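4. Before You Order a Hand

1. Write down the oddest item you expect to feed through the slot. Sales sheets favor neat cubes.

2. Run that item in the simulator first. Fastier includes the slot test; set 25 tries.
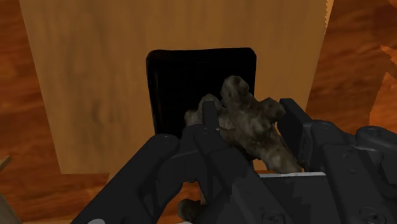 Slot test, simulated: gripper holding a rough, knobby lump at the panel opening.

3. Budget $3000 for the hand and $2000 for mounting and spares. The Howells quote leaves out the second figure.

Note: A good simulator score is a reason to ask for a loaner. It is no reason to buy.

Caution: Do not sign until the loaner has run your own parts.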